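Unit 3: Small Items on the Games Table
Course notes, B. Arabzadeh

We practise with one nail polish bottle and one open case of poker chips. 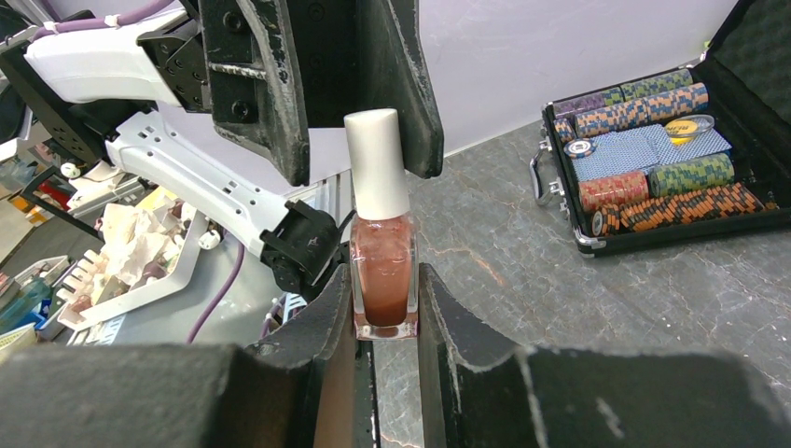
Words to learn before February

Cap: the tall white part on top of the bottle.
Shimmery: with small shining points, like the copper-brown polish.
Deck: a full set of playing cards. In British English we also say "pack".
Dealer button: the yellow piece which is kept with the chips.
Latch: the metal part that closes the case.

Homework: write 2 sentences with "upright" and 3 with "row". Please bring them on paper.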